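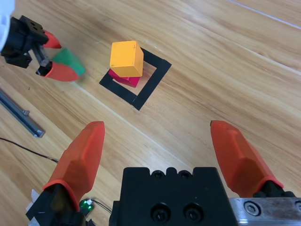 Apr 10, 2023. Two-arm stacking, fault log. D. Mamani, L. Belhaj.

Right arm dropped out on grip-force timeout at cycle 457. Left arm did not get the stop and kept moving for 2 s.

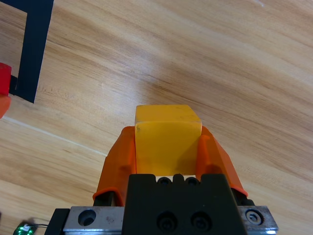

Shared stop line reads fine at the bench. Timeout flag is cleared on regrip before the left controller polls it.
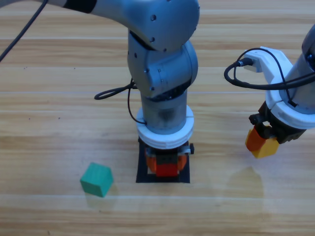 Was the e-stop affected?
Only the software stop; the button circuit is separate.

Meriem wants the flag latched until manual reset. Agreed.

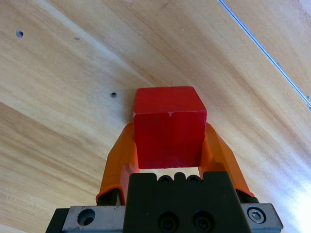 Open items

Latch patch to Abdelilah. Half speed until merged. Rerun to 724 cycles.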